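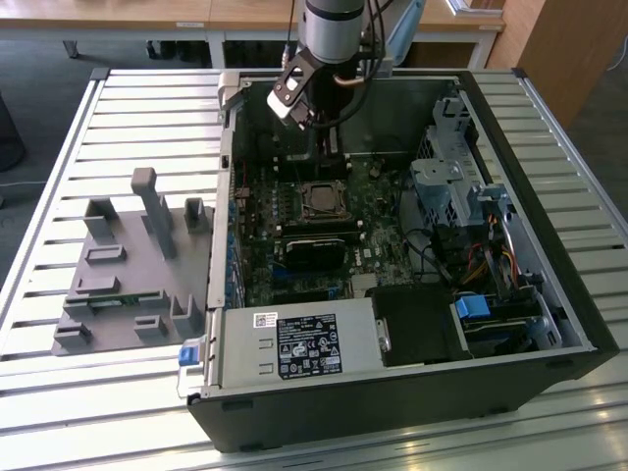 Torre Dell abierta, con el zócalo de la CPU a la vista.

Foro > Cine > Estrenos y críticas
Tema: Skevusen 3, ¿merecía la pena el cierre?

ihor_tk
7 de septiembre de 2023

La vi anoche en versión original. Dura demasiado y aun así el final va con prisas. La primera hora en la estación de Mustley me gustó mucho, es lo más parecido a la película original que han hecho. Luego meten el viaje a Kuserier, aparecen cuatro personajes nuevos y ya no hay tiempo para despedir a los de siempre. Le doy un aprobado.

laizer_e

Yo le doy bastante más. La segunda era la floja, con toda la parte del juicio que no llevaba a ningún sitio. Esta al menos cierra la historia de los dos hermanos. La escena del muelle, sin música, es de lo mejor del año en cine comercial.

svitlana.a

La escena del muelle está bien, pero es un calco de la primera. Mismo plano desde la grúa, mismo diálogo con los papeles cambiados. Si has visto la primera hace poco se nota mucho.

laizer_e

Es una repetición buscada. En la primera se va él y en esta se va ella.

svitlana.a

Buscada o no, a mí me sacó de la película. Y el villano se pasa media película hablando por radio.

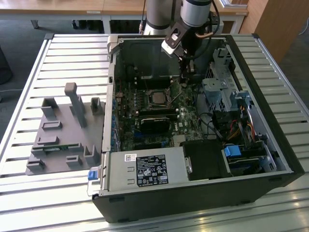 La placa base y el procesador en su zócalo.

ihor_tk

Lo del villano es verdad. En el libro de Yurchenko sale desde el segundo capítulo y tiene motivos para hacer lo que hace. Aquí lo explican en dos frases.

yevdokiia_p

No he leído el libro y lo entendí sin problema. Creo que se le está pidiendo demasiado a una película de naves. Fui con mi hijo, sala de 50 butacas casi llena, y la gente aplaudió al terminar.

amrit_c

Que aplaudan no significa mucho, con la segunda también aplaudieron y aquí la pusimos a caldo. Mi problema son los efectos. En la batalla final no se distingue quién dispara a quién, todo es azul oscuro. La vi en una sala grande, 800 localidades, buena proyección, así que no era cosa del cine.

yevdokiia_p

En la mía se veía bien. ¿En 3D o normal?

amrit_c

Normal.

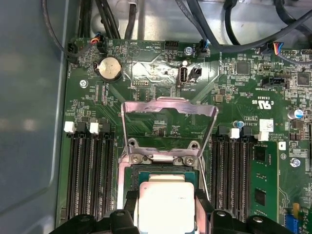
Y añado otra cosa: el montaje. Hay un corte entre la huida del hangar y la llegada a Kuserier en el que falta media explicación. El piloto está herido en un brazo y en la escena siguiente lleva la nave con las dos manos. Supongo que en la versión extendida estará.

ihor_tk

Sale en octubre, según la distribuidora. No pienso pagar otra vez por lo que tenía que estar en la primera.

laizer_e

Yo sí – y no me importa reconocerlo. Lo del brazo se ve en el tráiler, por cierto, hay un plano en la enfermería que quitaron.

svitlana.a

Pues peor me lo pones. Si está rodado y ayuda a entenderlo, se deja. Podían haber quitado la carrera de los mineros, que no pinta nada.

yevdokiia_p

La carrera fue lo que más le gustó a mi hijo.

amrit_c

De acuerdo con Svitlana en lo de los mineros. ¿Alguien sabe si la extendida pasa por salas o va directa a plataformas?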